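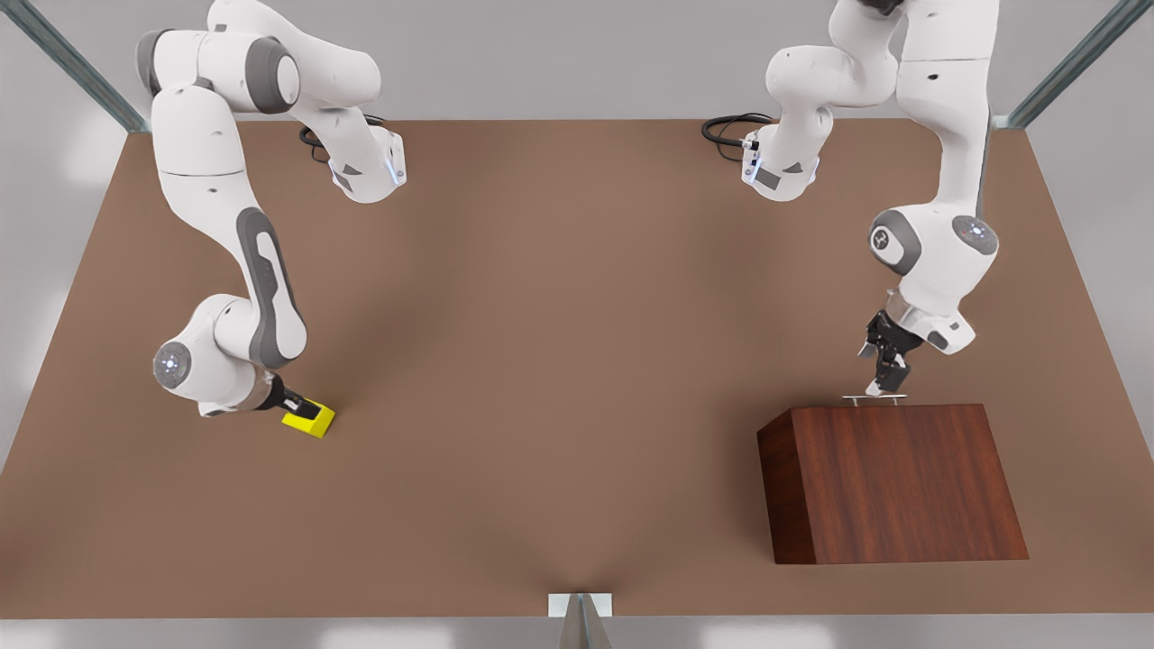
# Prultgate open day: two arms, one table, plenty of slides

Visited 5/12/26

I went to the Prultgate open day because our workshop has been offered their two-arm assembly package, and I wanted to look at it before anyone signed anything. The invitation promised "a full working session". What we got in the morning was the simulator, on a large screen, in a room with 39 chairs and one radiator.

The package is called Vatel. It covers a pair of arms fixed over a bench, the grippers, a controller and a licence for the simulation software, in which you are supposed to work out your jobs before the real thing is delivered. Zastmont make the arms. Prultgate put it all together, sell it and answer the phone, or say they do.

## The simulator

The simulator does look good. The arms are glossy white with grey bands at the joints, the wood of the box has a proper grain to it, and there are soft shadows on the bench. Even the black cables behind the bases have been drawn in, lying on the tabletop. I asked whether those cables can catch on anything in the simulation, as ours certainly would, and was told that was "a configuration question". I wrote that down and I still don't know what it means.

The job they picked had each arm at its own work: one with its gripper pressed down on a small yellow block lying flat, the other hovering over a wooden box with its fingertips near a thin metal piece on the top edge. Fine as far as it goes. But the two jobs were at opposite sides of the bench, with a wide stretch of bare tabletop in between. The whole reason for paying for two arms is that they can work close together, one holding while the other fits. If I only wanted two jobs done side by side I could buy two cheaper arms and a longer bench.

The thin metal piece interested me more than the block. Small flat parts are where our own fitters lose time, and a plain two-finger gripper would not be my first choice for lifting one off a surface. The presenter said the software handles contact "realistically". I asked how far the simulated grip had been checked against real parts, with oil on them, and the answer was that a report was being prepared. It was also being prepared when I rang in February.

## The real bench

After lunch we were taken through in groups of 8 to see the physical cell. No questions while it was running, please, and stand behind the line. Our turn lasted 7 minutes, one of which went on a restart. It moved smoothly and it was quieter than I expected, which I will give them. The parts were large plastic pegs going into large round holes. I didn't see a flat part all afternoon.

I did manage to ask about these points on the way out:

- **Changing the job.** A trained person can do it in the simulator. The training is extra and is held at Prultgate's own site.
- **Fixing height.** The arms reach down from above the bench, so you need the overhead clearance. We'd have to move the extraction ducting at our place, and that isn't in the quote.
- **Grippers.** One type included. Others "on request", no price list.
- **Licence.** Yearly. If it lapses the arms carry on with the jobs they have, but you can't make new ones.

That last one bothers me most. It means a shop that changes its work every few weeks, as ours does, is renting the useful half of the product.

## Against Tzanetos

I've also had a quote from Tzanetos for a single-arm cell. It's a plainer machine and their simulator looks like something from an old computer game. On the other hand they ran our own bracket on it, in front of me, and let me watch it fail twice before they changed the fingers. I learned more from that than from a day of nice wood grain.

Prultgate's brochure says Vatel will cut setting-up time by 55 per cent. There is no note saying compared with what. I asked at the desk and was given a second copy of the brochure.

## Where I've got to

I'm not writing it off. Working a job out on screen first is a sensible idea – I would rather crash a drawing than an arm. I've told them I'll come back if they will put a tray of our clips on the real bench, straight from the press, and leave the thing running for a morning while I sit next to it. They have said they'll look at dates.

Parking is round the back, by the way, and the front gate is locked whatever the map says.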